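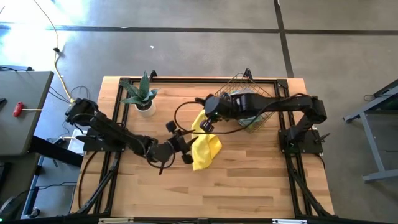 School Board News | Minutes

Ploltham Secondary School, Awards and Scholarships Meeting

Minutes of the meeting of Apr 18, 2024, held in the school library

Chair: Elba Maldonado
Minutes taken by: Annick Poulain

Opening

Elba welcomed everyone and thanked those who had driven in from Skinddale in the rain. She said it always does her good to see this group together in the spring, when the senior class is starting to look past us and toward whatever comes next. There was tea, and there was a very good lemon loaf from the cooking class, and we began a little late on account of both.

The minutes of the October meeting were read and accepted with one correction. The spelling of the Pichon Bursary had gone wrong in two places, and Annick apologized to the family, who were kind enough to laugh.

Applications received

We have 46 applications from this year's graduating class, counting all the local awards together. Elba remarked on how many students wrote about younger brothers and sisters, or about a grandparent they help look after, and said she had needed to put the pile down more than once. The readers agreed that the essays are stronger than last year's. A few students still left the second page blank, and the counseling office will call them in for a quiet word so that they can finish it. Pages handed in by the end of next week will be read with the rest.

Pichon Bursary

This award goes to a graduate entering a trade or a technical program. There was a long and friendly talk about whether a student who has been accepted to a flight mechanics course two provinces away should be considered alongside those staying close to home. The wording left to us by the family says only "a student of this school who means to work with his or her hands," and after reading it aloud a couple of times we felt that it covers the case well enough. The family has also asked whether the bursary could be split in a year when two students are equally deserving. Agreed that it may, so long as each student gets a letter of his or her own.

Skinddale Community Award

The interest on the fund came to $783 this year, and the whole amount will be given out. Elba reminded us that this one does not go by grades, and that the readers should please resist peeking at the transcripts until they have made their choice. Annick admitted to having peeked. She will read for a different award.

Seven students have been put forward, and we will speak with each of them for a few minutes in the library during the lunch hour. We don't want these talks to feel like a job interview. Somebody suggested having cookies on the table, and that was warmly taken up.

Garkilix Science Prize

The prize is for the highest mark in senior science, and in most years it more or less settles itself. This year there may be a tie. The science department would rather not set an extra test so close to finals, and we were all of the same mind. If the marks do come out even, both names will go on the plaque and the book voucher will be matched out of the general awards fund. Moved by Annick, seconded, carried.

The plaque itself is nearly full. The trophy shop in Ploltham can add a lower row of small plates in the same brass, and Annick will ask for a written price.

Awards evening

The evening will be held in the gym again, the theater being needed for the spring musical. Elba would like the program kept to two hours, speeches included, and she looked rather firmly at several of us as she said it. The following points were settled:

Names will be checked with the students themselves for pronunciation, well ahead of the night.
Families may bring up to 7 guests each.
The school band will play before the program and again while people find their coats.
Last year's graduates will be invited back, and one of them will be asked to say a few words.

There was some discussion of whether to announce the award amounts from the stage. Opinions differed — some feel that donors like to hear it, others that it can be hard on the students sitting beside the winners. We decided to print the amounts in the program and leave them out of the speeches for this year, and to see how that sits with people.

Thank-you letters

Every student who receives an award is asked to write to the donor. The English teachers have kindly offered class time for this. Annick will give them the addresses and the stamps.

Other business

A note of congratulations will go to last year's Pichon winner, who has finished her first year of welding with honors and sent us a lovely card.

Next meeting

To be held once the readers have turned in their rankings. Annick will send out the date. Elba thanked everyone for their patience and good humor, and the rest of the lemon loaf went to the office staff.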